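Ticket 3204 – Batmont Castle page, wrong dates and wrong owner
Site: Movance heritage guide
Status: open, waiting on content team
Priority: low (changed from medium on Wednesday, reason not given)

Reported problem
The visitor page for Batmont Castle says the keep was built by the Verbruggen family and "lived in until the roof fell." The sign at the gate says the family bought the place when the roof was already gone. Both can't be right. The page also gives 217 steps to the top of the tower. I have been up that tower and I don't believe it.

Steps tried
1. Cleared the cache and reloaded. Same text.
2. Checked the mobile version. Same text, smaller.
3. Opened the edit history. The build date was changed seven times, mostly back and forth between the same two centuries. No source on any of them.
4. Opened the image gallery for the entry to see if the plan of the ground floor had been uploaded, as the last reply on this ticket claimed. It hadn't. 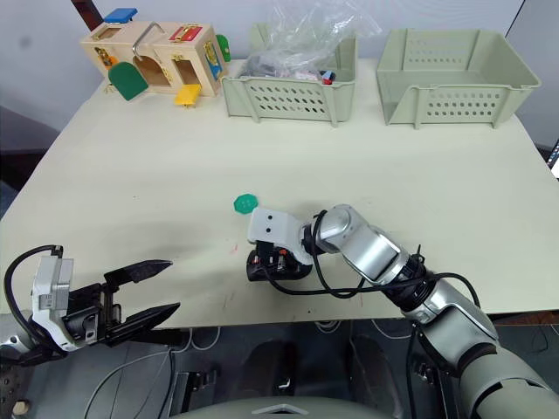
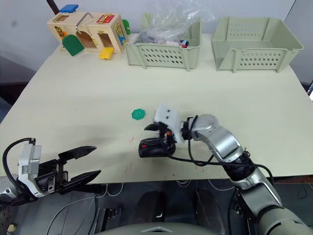

5. Compared our text with the Prorkov guidebook, the old one with the green cover. It puts the curtain wall a good deal earlier than the keep, which would explain the two building dates. I'd like to see what Prorkov based that on before we copy it. The book has no notes.

Reply from content team
"Dates now match the guidebook. Tower steps corrected to 41. Please confirm and close."

Response
Not closing. The summary box has the new date but the second paragraph still has the old one, so the page now disagrees with itself – it didn't before. As for 41 steps, that sounds closer for the part that is open, but was it counted or guessed? The edit note only says "fixed."

The line about the roof is still there too. I was told in May that it would be removed.

Still needed
– A source for the keep, other than the guidebook
– A source for the curtain wall, same condition
– Ownership line changed to match the gate sign, or a reason why the sign is wrong
– Ground floor plan uploaded
– Search listing refreshed, as it still shows the old summary

Will check the page again after the next content update. Leave this open until then.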